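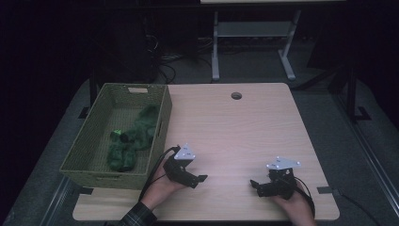
The green guy in his basket.

9/2/18

So I finally did the thing I've been putting off since May and went up to the attic room with a roll of trash bags and a bad attitude. I told myself five bags. I filled three and then sat on the floor reading old letters until my legs went numb, which I think everyone saw coming except me.

The trouble is the quilts. I don't mind tossing the extension cords and the waffle maker with the burned plug, but Grandma's quilt tops are a whole other matter. She never finished most of them. There's a bag with nothing but hexagons in it, all basted over little bits of paper she cut from whatever was lying around, and if you flip them over you can read pieces of grocery ads and church bulletins and one very stern letter from the gas company. I spent ages trying to put that letter back together, hexagon by hexagon. I never got past "unless payment is received."

I want to finish the blue one. There, I wrote it down, so now I have to do it! It's the top with the Ohio stars, and it's so close. The last row is cut out and pinned and one corner needs redoing where something chewed it (mice, I'm guessing, and I'm not going to think about that any harder than I have to). I called Hongmei Dai because she's the only person I know who quilts by hand and doesn't make you feel dumb for asking. She said to soak a scrap of every fabric first, separately, in a white bowl, and leave it overnight to see what bleeds. Then she asked what I was using for batting and I said the fluffy kind and there was a long pause. Wool, apparently. She swears by wool. She's lending me her big hoop and a spool of Melow thread, which she says is the only one that doesn't knot on her, and I'm supposed to go pick it all up once her sister's gone home.

I looked up what wool batting costs and had to go get a snack. But then I thought, well, Grandma cut up 100 shirts for that thing if she cut up one, and she probably paid nothing for any of it, so I can spring for the inside.

Lunch was cold noodles standing at the sink. I've been on a kick with the sesame ones from Lu, the little place by the dry cleaner, and I buy two boxes so there's one for the next day and then eat both the same day. Every time!

The afternoon was sort of a loss. I was going to measure the quilt top, but the only floor big enough is the living room and that meant moving the couch, and behind the couch I found my good scissors, a birthday card I never mailed, and so much dust that I ended up vacuuming the whole downstairs. Then it was hot and I was cranky and I lay down on the clean rug and listened to the radio. They were interviewing a man who walked 148 miles along a canal and didn't seem to have enjoyed any of it. I liked him a lot.

I did get it measured after supper. It's 71 by 84 or thereabouts, one side is longer than the other, and I checked twice because I was sure it was me. It was her. She always did say she cut by eye. Hongmei says you can ease that in when you quilt it and it'll never show, and if it does show, who's going to be on their hands and knees with a ruler?

Mom called while I was folding it back up. She remembers the blue one. She says it was meant for Aunt Peg's wedding and then there was a falling-out over a car, and the quilt went in a bag and that was the last anyone said about it. I'd never heard one word about a car. I asked what kind and she said oh, some green thing, and changed the subject to her knee. The knee is better. She's doing the exercises but only the sitting-down ones.

I want the rest of that car story. I'm going to try Uncle Ray, he can't keep anything to himself once he's had pie.

Tomorrow: white bowl, scraps, find the salt in case something does run. Return the library book. Call about the gutter again. Also pull the rest of the bags out of the hall before I break my neck on them going to the bathroom in the dark.

My back is killing me and I've got thread all over my socks. Going to bed.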